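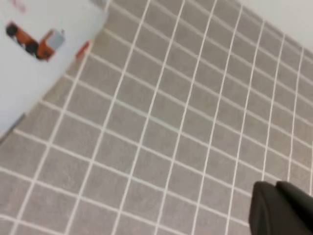
An afternoon with the patient machines

I had meant to stay an hour at the Skorkevton open day and was still there when the tea urn was being emptied, which will surprise no one who knows how I am with a good demonstration. The workshop sits behind the old Paver yard, and by two o'clock one afternoon in May it had let in 100 visitors, most of them asking when the robot would make lunch!

Ngan-ling Hsiao, who runs the place with Andor Farkas, was very kind about that. Her team is teaching an arm to handle paper, and paper (as anyone who has fought with a road map will know) is dreadful stuff. It bends, it slides, and it never lies the same way twice.

"A brick is easy," she told me. "Give me a brochure and I'll be busy until Christmas."

So brochures it is, ones full of lift trucks and spare parts, on a tiled surface beside a white wall. 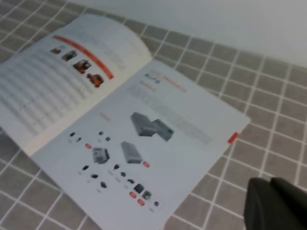 The trade brochure, open at a table of fine print and a page of parts, with the gripper at lower right.

Andor let me try the controls myself, and I went at it with far more confidence than skill, chatting all the while to a boy of 9 who plainly thought he could do better. He had his turn after mine, and I went off to find a biscuit and ask Ngan-ling about next year.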